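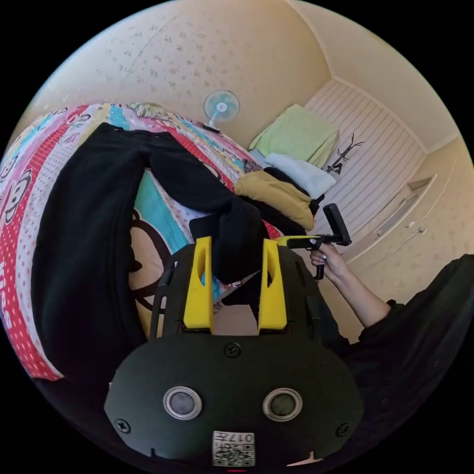
When I moved to Brornard, I did not expect that the thing I would think about most is where to sit down. I mean outside, on the street, without buying a coffee. In my old city, Meda, there is a bench at almost every corner, and some of them are older than the buildings behind them. In Brornard I walk from my apartment to the library and I pass one bench, in front of the bank, and it is slanted so much that you slide from it slowly. If you wear matte black trousers, like the pair being lifted up in the photo, you slide faster. I have tested this in November with two bags of groceries and I do not recommend it.

My mother visited me in spring. She has a bad hip and she can walk well, but she needs to stop from time to time. On the first day we planned to go to the market on Arov Street. I told her it was a short walk, and for me it is. She had to stop four times, and each time she leaned on something that was not made for leaning – a mailbox, a parking meter, the low wall of a dentist. At the low wall there was a sign that asked people to keep off the wall.

After this I started to look at my neighborhood in a different way. Between my door and the market there are 185 parking spaces on the street. I counted them twice, because the first time a delivery truck confused me. I have no car, so maybe I am not fair about this, but a parked car gets a place to rest for the whole night and my mother could not get one for five minutes.

I wrote to the city and I received a polite answer. They said that benches are expensive to maintain and that some residents complain about noise when people sit outside late. I understand the noise. I live on the first floor and I hear everything, also the conversations I would like not to hear.

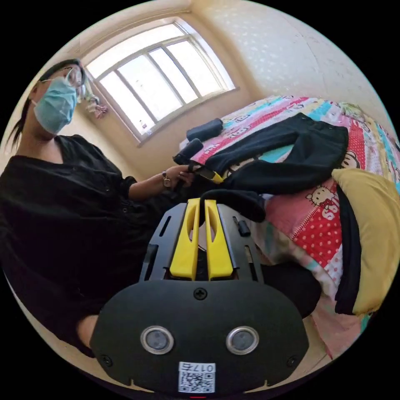

But a bench at the pharmacy or at the bus stop is a different matter. Who is making a party at the pharmacy? The bus stop near Mollah Park has a roof and a nice map of the lines, and under the roof there is a metal bar, at the height of my hip, where you are supposed to rest your back part. My mother looked at it for a long time and asked me if it was for bicycles.

In the city's letter there was also one useful sentence. If you collect 50 signatures from people who live on the same street, the city will consider a bench there. I have 2 until now, mine and the one from the woman at the bakery. She says she will put the paper next to the cash register, so if you live on Arov Street, please go there before noon, when the line is short, and bring your own pen.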